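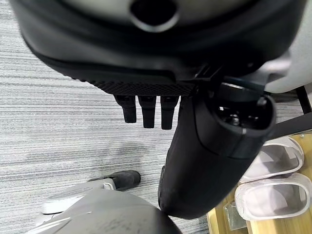 2024-08-02

Quick one before bed. Eight days till the relay swim and I still can't do the lake end without panicking. Went out at 6 with Elias, water flat, some mist on the Madigan side. Fine till the second buoy. Then weed round my ankle and that was that - breathing all over the place, breaststroke home like somebody's aunt.

Managed 375 yards before the wobble. Tuesday it was less. So, better? Elias says better. Elias would say better if I sank.

Shoulder ok. Left goggle leaking again, the Brilus pair, should of sent them back in December when I still had the receipt. Ate two bananas in the car and most of a cold burrito. Late for work, hair dripping down my neck all through the morning call.

Order still not settled. Lourenço wants to go first because he hates waiting. I also hate waiting. Armindo doesn't care, he'd swim it in jeans. I think I'm going third whatever I want.

Home by seven, peeled potatoes, forgot to call Mom. Call Mom.

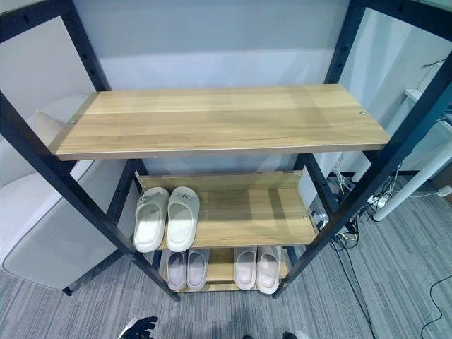

Zhenhua Yan wrote back under last week's entry: you're looking down too much, pick a tree on the far bank and lift your eyes to it every 6 strokes, and hum when you breathe out. Weed is only weed. I did my first lake year with my eyes shut, don't do that.

Humming! Tried it in the bath. Sounds like a fridge but the breath does come out slower. Will try it Sunday if the wind drops, there's a dead pine past the boathouse that would do for the tree.

Other things. Florêncio has the caps, they're orange, too small for anyone with a head. Entry money due at Flitero, mine's paid, Armindo's isnt. Need to ask who's driving - it's almost 2 hours to Noltov and I'm not doing that in wet shorts again. 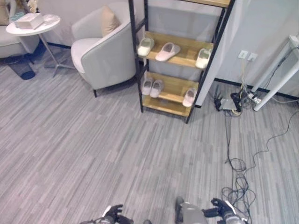

Vol. 2, p. 8

New notebook page, same worry. Wrote out the course from memory and left out a whole buoy. Maybe that's the answer, just forget one.

Tired in the good way tonight. Legs heavy, window open, can hear next door's sprinkler going. Bag is packed except the towel. Alarm set. Potatoes were underdone.

Recent entries
Cold water, bad mood
Elias buys a wetsuit
Pool shut again
What I ate before the long swim

Home - Diary - Swims - Archive - Write to me

Back to top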